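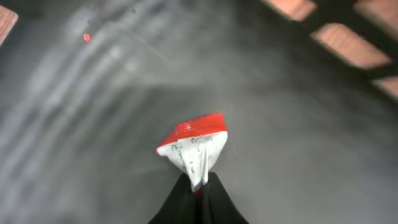 Frequently Asked Questions: The Broseneo River Crossing Study Group

What does the group study?

River crossings made by armies under fire, and the engineers who got them across. We started with one crossing, the one at Vekach, and most of us still can't leave it alone. Over the years we've wandered into bridging equipment, ferry rafts, assault boats, road traffic behind the river, and the long and rather lovely subject of how you persuade several hundred cold, tired people to walk onto something that floats. If a question has water in the middle of it and soldiers on one bank, we'd be glad to hear it.

Do I need to have been in the service?

Not at all! Plenty of our members were, and a good many weren't. We have a retired surveyor, two schoolteachers, and a gentleman who sold outboard motors for most of his life and knows more than any of us about what a current does to a small boat. Come as you are.

What is the difference between a hasty crossing and a deliberate one?

We get this one more than any other, so forgive a longish answer. A hasty crossing is made more or less on the move, with whatever the leading troops have with them, in the hope of getting over before the other side has settled in. A deliberate crossing is what you do when that hope is gone (or was never there). You stop, you look hard at both banks, you bring up guns and boats and bridging, and you go over in stages. In practice the line is blurry. Many a crossing began hasty and turned deliberate after a bad first morning, and Vekach is one of those.

Why not simply capture a bridge that's already there?

Everybody would love to, and everybody on the far side knows it. A standing bridge is usually watched, mined for demolition, and aimed at by every gun in range. When one does fall into your hands it's wonderful luck, but planners who count on it tend to be disappointed.

What makes a good crossing site?

Firm banks that aren't too steep, a current you can manage, a road or decent track leading down to the water, and some cover where vehicles can wait. A bend that curves toward your own side is a help, too, as you can fire on the far bank from both sides of it. You rarely get all of this in one place. At Vekach the engineers had a fine hard bank on the near side and a miserable bog on the other, and they spent 20 hours laying logs before a single truck could leave the bridge.

How many people were in the bridging party at Vekach?

The strength return we work from gives 638, all ranks. You'll see other figures quoted. Some writers add the infantry who were lent for carrying, and some leave out the ferry crews at Jenia, a little way downstream. We don't think anyone is being careless. They're counting different things.

Was there a second bridge at Jenia?

There was a ferry site at Jenia, with rafts, and a footbridge for part of the time. A full vehicle bridge was planned there in February but we have found no record that it was finished. If your family papers say otherwise, please write to us. We mean that.

Where can I read more?

Begin with Filippos Fragkou's booklet, "The Tatlı Papers," which prints the field notebooks of an engineer officer with very good maps. It runs to 40 pages and you can get through it in an evening. Our library has 3 copies to lend by mail, and we only ask that you send them back in the same padded envelope.

May I copy your maps for a class?

Yes, and thank you for asking. Please leave the group's name on them. If you'd like larger versions for the wall, let us know the size and we'll see what we can do, though it may take us a few weeks.

How do I join?

Drop us a line with your name, your mailing address, and a word or two about what interests you. There's no test and no form.

Contact the Study Group | Copyright Broseneo River Crossing Study Group | Last updated 2001-05-21 | Back to top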